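Furnishing the Short Stay: A Conversation with Dong-geon Yoo

When the Prudinitz residence reopened its east wing in October, most visitors remarked on the new windows. Dong-geon Yoo, who has directed furnishings for the residence since the wing was first planned, would prefer that they look at the bedside cabinets. He spoke with the newsletter in his office on the ground floor, where a sample drawer front was propped against the radiator and remained there throughout the interview.

The residence accommodates trainees and visiting staff for stays of up to 19 weeks. Each room is provided with a bed, a desk, a wardrobe and one small cabinet. According to Mr. Yoo, the cabinet receives more daily use than the other three pieces combined, and it was the last item to be specified.

"We spent months on the beds," he said. "The cabinet was one line at the bottom of the order. Then people moved in, and every comment we received was about where to put a glass of water, where to put a phone charger, where to put the things from your pockets."

The model eventually chosen came from Evell, a supplier with which the residence had worked before. It has a square top, an open cubby directly beneath it, and two drawers below the cubby, each with a single round knob. The order was for 100 units in gray. Mr. Yoo had asked for a paler finish and was persuaded otherwise by the housekeeping staff, who pointed out that the terrazzo floors were already light and that a mid-tone would be easier to keep presentable.

He was careful to say that the finish is not perfect. The front edge of the top is where wear appears first. Residents set down keys there, and cleaning carts pass close by. "A few small chips on the front edge I can live with," he said. "If the drawer sticks, I cannot live with that. A person will stop using a drawer that sticks, and then everything goes on top."

What goes on top has become something of a study for him. The housekeeping team inspects each room on Sunday, and for the first month he accompanied them.
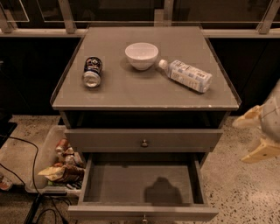
Drink containers were by far the most common finding. Cans and bottles left on their sides roll when a drawer is opened with any force, and an early version of the cabinet, with a completely flat top, allowed them to reach the floor. The current version has a thin raised lip along the left and right edges. The front was left clear so that the surface could be wiped in one motion toward the person cleaning.

"You wipe toward yourself, into your hand or into a bin," Mr. Yoo explained. "With a lip on the front you are pushing crumbs into a corner. We tried it on a sample. The staff returned the sample to my office with a note."

Small dishes were the second category. Each kitchen was stocked with white bowls, and they migrate to the bedrooms steadily. The residence bought 400 of them from Bashir at the opening and has reordered since. Mr. Yoo does not regard this as a discipline problem. Residents eat in their rooms when they come off a late shift, and he would sooner see a bowl on the cabinet than on the floor beside the bed. The house rules ask only that dishes be returned to the kitchen by 10 a.m. on the morning of an inspection.

The drawers have followed a different course. In the rooms he visited, the upper one was usually full and the lower one was often unused. He attributes this to height. Someone sitting on the bed can reach the upper drawer without bending, while the lower one requires leaning well forward. A leaflet now suggests the lower drawer for items needed less often - spare bedding, documents, a winter hat - and the check-out procedure requires that both drawers be pulled fully open before a room is released to the next occupant.

"That is the rule I would keep if I could keep one," he said. "Open them all the way. The number of passports we have mailed is embarrassing."

Plastic storage bins were added later at the request of residents. Zisorano, the firm that manages laundry for the building, had been delivering linens in translucent bins, and several residents asked to keep one. They are now available from the front desk on loan. Mr. Yoo likes them because the contents can be partly seen through the walls, and because they can be moved when the floor is mopped. He is less pleased by how readily they become permanent furniture.

The budget for the west wing has not been settled. Mr. Yoo has set aside around 2,000 dollars for replacement knobs, drawer runners and touch-up paint, and he intends to order the same cabinet again with one change. He would like the open cubby to be slightly taller, so that a standing water bottle will fit inside it.

"They lie down on the top because they do not fit underneath," he said. "I measured the cubby against a lamp base. I should have measured it against a bottle."

Residents with comments on room furnishings may leave them at the front desk until the end of the month.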